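How to Budget for a Robot Cell That Works on Desktop Computers

Most first budgets for a robot cell start with the arm and stop a little after it. The arm is the easy part to price. You call a vendor, you get a quote, and the number holds. What moves is everything bolted to the arm, under the arm and next to it.

Before asking for any quotes, write down the job in one paragraph. Name the parts the robot has to reach, the parts it has to hold, and the parts a person will still handle. For desktop towers the list usually includes memory, expansion cards, drives, power connectors and the processor. Each of these asks for something different from a gripper. A drive carrier is wide and forgiving. A small connector down between cable bundles is neither. 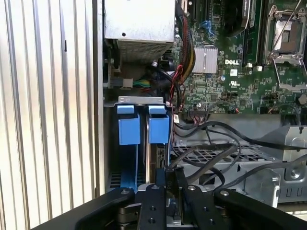 Can I buy the gripper later, once the arm is running?
You can, but price it now. The gripper sets the payload you have left over, the reach you need and the size of opening you can get into, so choosing it last often means changing the arm.

Step 1. Measure the tightest spot

Take the case you expect to work on most and open it. Measure the clearance around the worst part, with the cables in place. Do this on several cases if your supply is mixed. Then ask each gripper vendor for the outside width of the fingers and linkages when open, not just the stroke. Datasheets list the stroke first and the outside width on a drawing near the back -- sometimes it isn't there and you have to ask.

Step 2. List the things that hold other things

This is where our own plan was short. We had a line for "table" and nothing else. By the time the table, brackets, printed fixtures, screws and spare filament were added up, that line had come to $3188. None of it was a bad purchase. It just wasn't in the plan, and it had to come out of the camera money.

If you have a 3D printer, budget for every fixture to be printed 4 times before it's right. Filament is cheap. The hours aren't, so put them down under labor.
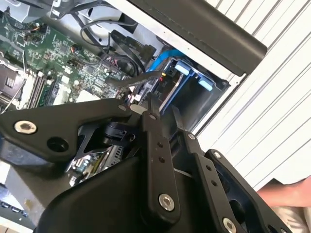 Cables deserve a line of their own too. You need arm cables, gripper cables, camera cables and something to keep them out of the way, and the lengths that come in the box are rarely the lengths you want. Set aside $1000 for cables, mounts and strain relief. If you don't spend it all, move what's left to spares.

Step 3. Decide on one arm or 2

A second arm does not double the budget, but it comes closer than people hope. You save on the table and some of the safety work. You don't save on controllers, grippers, mounting plates or setup time. Sudheer Chowdary, who prepared the quotes for our Lundville shop, prices both versions side by side from the start. It's much easier to drop a column than to go back to finance in December and ask for another one.

If you start with one arm, buy a table big enough for the second anyway. Slotted extrusion costs more than a plain bench and saves drilling every time something moves. 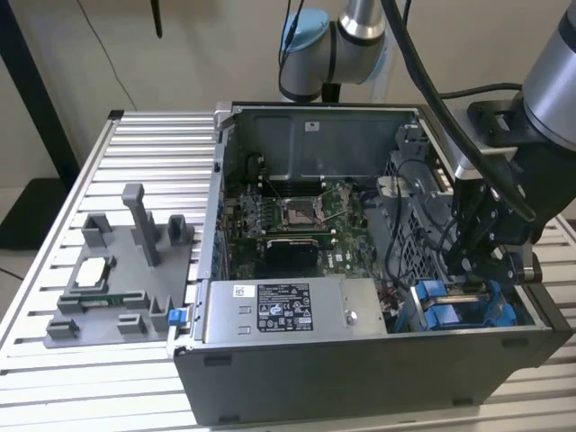
By Ekua Antwi
Equipment planning, Drevomel

Step 4. Budget for practice computers

Old towers get worn out. Latches crack, sockets get bent and screws strip. Buy a batch of the same model and keep a few untouched for checking. Put them under consumables so they can be replaced without a new approval.

Step 5. Add the people

Someone has to load cases, clear jams and put parts back. Write that time down by the week. Rania Hijazi keeps ours in the same sheet as the hardware, one row per task, and it is the row that gets checked most often at review.

Step 6. Hold the order for a day

Before you send the purchase order, have a person who didn't write it read the list against the job paragraph from the beginning. Anything on the list that doesn't match the paragraph gets a note. Anything in the paragraph with no line on the list gets a price.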